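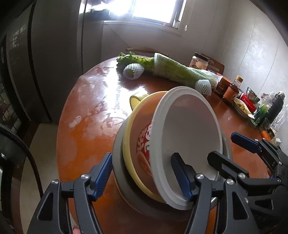 Dadov Readers' Board > Historical novels > The Salt Ledger (spoilers to chapter 30)

kacper_t
August 8, 2019
I have finished The Salt Ledger by Iwona Wasilewska and I would like to ask how others understood the second narrator. Agata tells her chapters in the present tense, while her sister Marta writes letters. In chapter 8 Agata knows what is in a letter which was not yet sent. Is it a mistake of the author, or must we doubt everything she says?

RKershaw
Mistake, I reckon. The Kotirmont edition had plenty of them. Two different names for the same ship, for a start.

kacper_t
Thank you, but I have the Riren paperback, and there the ship has one name only. The letter is still a problem. So somebody corrected the ship and left the letter — this makes me think it was left on purpose.

sobia reads
I agree with Kacper. Agata works in the merchant's office and all the post goes over her desk. She reads Marta's drafts, she just never admits it to us.

RKershaw
Where does it say she sees drafts? Letters, yes. Drafts, no.

sobia reads
Chapter 2, when she empties the writing box.

RKershaw
That's their mother's writing box.

kacper_t
I looked again. It is the mother's box, but Marta uses it after the funeral in January. I must say the text is not very clear here, and I read the page two times.

oliwia_k
I gave up at the trial, sorry. The sisters were wonderful and then came so many pages about salt tax. Is it worth to continue?

kacper_t
For me, yes. The trial is slow, but Agata's last chapter changes how you see it. If you prefer something shorter, try Wieczorek by the same author — it has only one narrator and no tax.

RKershaw
Still say it's a mistake. Good book, though.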